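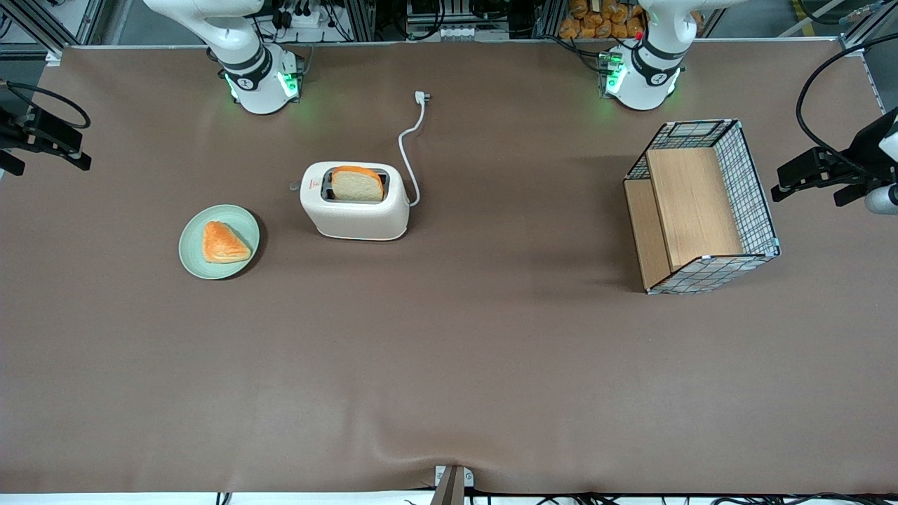 August 21, 2026
By the Nuvside Newsletter desk

Breakfast at the Stikthorpe kitchen now starts at 7. Bread and pastries come from Van Hecke and are put out on the table next to the toaster. Please use the plates, as the puff pastries drop flakes everywhere.

The toaster takes two slices. Unplug it when you are done and leave the cord on the table, away from the plates. Crumbs go in the trash, not the sink. If the bread runs out before the end of the week, write it on the sheet by the door and we will add it to the next order.

The Nullolness kitchen keeps its current hours through the end of the month.

Contact: Nuvside Newsletter, Room 113 | © 2026 Nuvside | Back to top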